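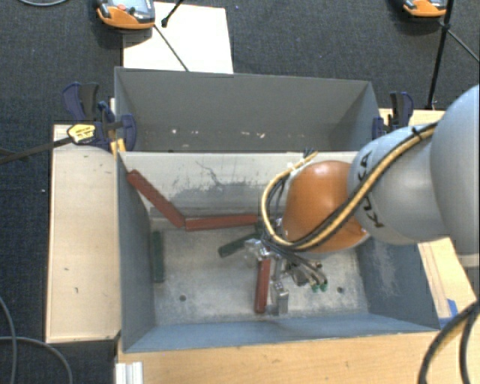
Search this blog Type and press enter

My grandmother made sour cabbage every autumn in a barrel which was taller than me, and I never asked her how. Now I live in Alten, in a flat with a very small balcony, and I have to learn it from the telephone. My aunt Tamara Costache explains, I write, and then she says that I wrote it wrong.

This was my second year. The first year I used the salt from the supermarket, the one with iodine, and the cabbage became soft. Tamara says it is the iodine, my neighbour says it is the warm kitchen. I think they can both be right. This time I bought coarse salt and I put 2 big spoons for each litre of water, but not very full spoons.

The heads should be small and hard. You cut out the middle of the stem with a thin knife, in the shape of a cone, and fill the hole with salt. Between the heads go dill stalks, some horseradish root and a handful of maize grains, which give the yellow colour. I could not find dill with stalks in the shops here, so Marius Oprea brought me a bag from his garden. It smelled in the whole tram.

After that you must move the water. At home we blew into it with a hose, but I have only a plastic tub, so I let the brine out from the tap at the bottom and pour it back on top. I did it every evening for 14 days, and later when I remembered. There was some white foam on the third evening and I was quite worried. Tamara told me to take it off with a spoon and go to sleep.

For Crăciun we made sarmale from the first four heads. The leaves were a little too salty, so I kept them one hour in cold water before rolling. My rolls are still not the same size and two of them opened in the pot. We ate them with polenta and sour cream until March, because the freezer was full of them.

Next year I want to try also with one red cabbage in the tub, for pink brine. My aunt is against it.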